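January, after lunch

Daiane Damasceno swears by sorting odds and ends. You tip the leftovers into a bin, she says, look at them properly, and by the end of it you know what to keep. I have my doubts. I've watched people look properly at junk for whole afternoons and put every bit of it back.

The list from the Nerville cleanout runs to 109 items. I got through 57 before I gave up and made coffee. Half the lines say "misc." One says "misc. (good)." Good for what? Someone typed that and felt they'd done a job.

Daiane thinks the small stuff should go to Tretau, who will supposedly take anything clean. I'd like to see them take a used hairbrush. Nobody wants a used hairbrush, however nice the blue is, and a block of orange foam isn't going to change anyone's life either. She says I have a bad attitude. Maybe so.
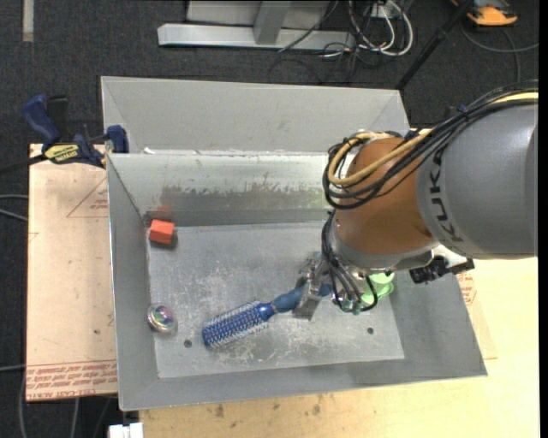 Anyway, the plan is to be finished in two weeks, which was also the plan in the fall. I said I'd believe it when the tabletop gets scrubbed, because those stains have been there as long as I have and they've outlasted over 6 plans by my reckoning. Daiane wrote "table" on her hand in pen. It'll wash off by supper.

The bin could use a wipe too, all that dust and white smudging on the bottom. I didn't bring it up. I'd have ended up holding the rag.

Must call Pistari about the shelves before four.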